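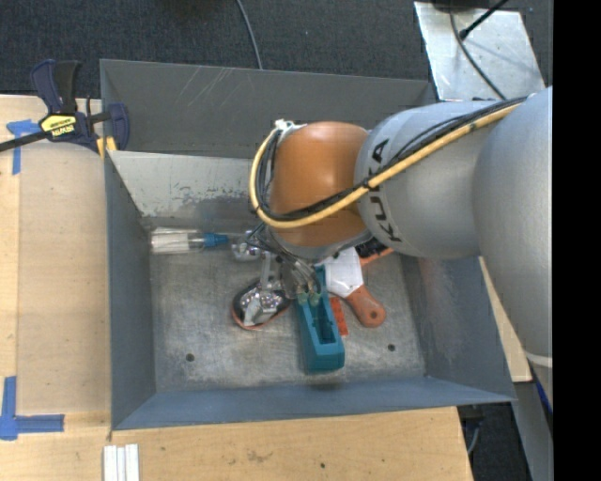 Print this page | E-mail this page

Wilbridge Bench Guide
Section 5: The Drop-In Bin

This section covers fitting the metal bin between the two wooden top sections, loading it with small hand tools, and cleaning it. Assemble the bench frame and level the feet (Section 4) before you start.

5.1 Before you fit the bin

Clear both top sections and wipe down the edges that face the opening. Sawdust left on the support rails will hold the bin up at one corner, and it will rock every time you reach in.

You will need:

A 5 mm hex key
A soft cloth
A pencil
Work gloves

CAUTION: The rim of a new bin may have sharp spots left from cutting. Wear gloves until you have run a cloth all the way around it and found nothing that snags.

5.2 Fitting the bin

1. Loosen the four rail screws with the hex key. Do not take them out.

2. Slide the two wooden top sections apart until the bin drops between them without force.

3. Lower the bin onto the rails, one end first. Keep your fingers on the inside of the rim.

4. Push the top sections back in until they touch the bin on both sides.

5. Press down on each corner in turn. If one corner moves, lift the bin out and check the rail under it.

6. Tighten the rail screws a little at a time, going from corner to corner.

7. Mark the position of each top section on the rail with a pencil. This saves time when the bin has to come out for cleaning.

NOTE: The wood swells slightly in damp weather. If the bin becomes hard to lift out, loosen the rail screws half a turn and leave them there until the weather changes. Benches in the Plurville shop usually need this in November.

5.3 What goes in the bin

The bin is for light tools you pick up and put down many times during a job. Scrapers, small brushes, plastic-bodied hand tools and loose plastic parts all belong there. It is not meant for storage overnight.

Keep these out of it:

Open blades of any kind
Anything with wet glue or finish on it
Screws, nails and washers (use the tray described in Section 6)
Batteries
Single tools weighing more than 700 grams

5.4 Loading the bin

1. Start with the bin empty and dry.

2. Put the largest tool down first, near the middle, lying flat. Give it room on both sides.

3. Lay brushes flat toward one end, with the bristles clear of the other tools. A brush left with something resting on it will take a bend and is hard to straighten again.

4. Place scrapers with the handle pointing toward the person who will use them. Scrapers with a blade cover go in with the cover on.

5. Add small parts last. Bright ones are easy to find against the gray metal. Dark and silver ones are not, so set these well apart from anything larger.

6. Look in from both sides of the bench. A small part can lie partly under a bigger tool and be hidden from where you are standing.

NOTE: One layer is enough. Once tools are lying on top of each other, move some of them to the drawer.

If two people share the bench, agree on which end each will use. Left-handed users generally prefer to have the brushes on the right, and steps 3 and 4 can be switched around without any trouble.

5.5 Taking tools out

Lift tools straight up. Dragging them along the floor of the bin collects grit under them and leaves marks in the metal. Tools with a hole in the handle can go back on the pegs at the end of the shift.

CAUTION: Do not feel around in the bin without looking, even with gloves on.

5.6 Cleaning

Do this once a week, or sooner if the floor of the bin feels gritty.

1. Take everything out and set it on the wooden top.

2. Brush loose dust toward one corner and pick it up with a vacuum. Do not use compressed air.

3. Wipe the floor and walls with a damp cloth and a drop of dish soap.

4. Dry the bin completely, including the corners.

5. Wipe each tool before it goes back in.

Scuffs and fine scratches on the floor of the bin are normal wear. They do not affect its use, and there is no need to polish them out. Steel wool only makes more of them. A dent that keeps a scraper from lying flat is a different matter -- turn the bin over on a folded blanket and tap it out from below with a rubber mallet, or order a replacement.

5.7 Replacement parts

Drop-in bin, part 139
Rail screws, set of four, part 17
Rubber rail strip, sold by the yard, no part number

Orders go through Melati Pangaribuan at the Zabala parts counter. Give the width of your bench top when you order. Older benches have a slightly narrower opening and take the same bin only if the rubber strips are removed.

Section revised Tuesday, May 10, 2022, by Eckhard Kasten. Step 6 of 5.4 added at the request of the Plurville shop.

Continue to Section 6: The Hardware Tray

Print this page | E-mail this page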